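Home Care and Maintenance, Unit 4: Hard Water and Limescale
Handout to go with the evening session. Instructor: Flurina Mayrhofer

Hard water carries dissolved calcium and magnesium. When it is heated or left to dry, some of that stays behind as a white or gray crust. You find it first on faucets, shower heads and the inside of the kettle.

Removing it

Most household scale dissolves in a mild acid. Plain white vinegar is enough for light deposits. For a shower head, fill a plastic bag with vinegar, tie it over the head and leave it for 60 minutes. Brush the holes with an old toothbrush, then run the water.
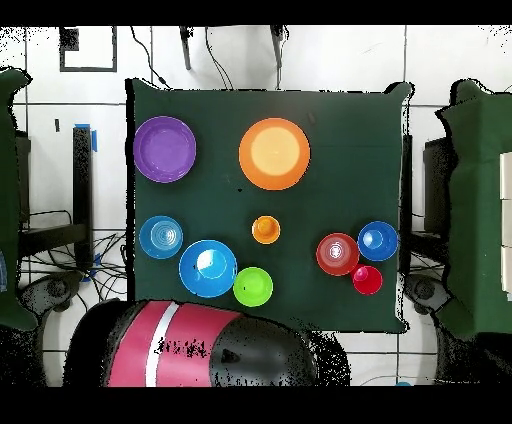 Citric acid works faster and smells less. Mix 16 grams into a quart of warm water. Do not use either one on marble, limestone or unsealed grout. Never mix an acid with bleach, as the two give off chlorine gas.

Some plated faucets lose their finish if acid sits on them too long. Wipe these with a damp cloth, rinse and dry.

Water heaters

Scale also settles at the bottom of a tank heater. Signs are popping noises and slow recovery. We will go through draining and flushing next time, using the Kistport training tank.

Before the next session

Test your tap water with one of the strips and write down the reading. Luuk Vandenberghe has spare strips at the front desk. Ours in the workshop read 141 parts per million, and that counts as hard.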